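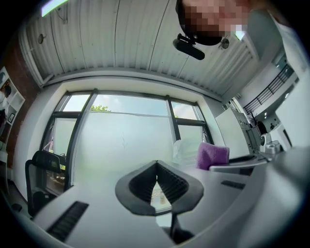

Week 4: pose tracking, or where the software thinks your hand went. The tracker likes corners that stay put. Ribbed ceiling panels look like a gift until it matches one rib to its neighbor and moves you sideways. Black window bars are safer. A folded purple cloth is no landmark at all, being the thing you plan to move.

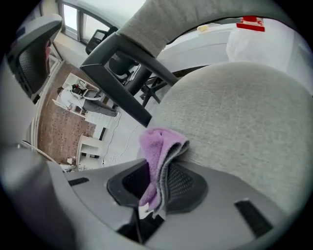 For lab, replay the Sumetti log from step 1342 and plot drift. If it jumps, blame your matching code before you blame Bakari Langat's.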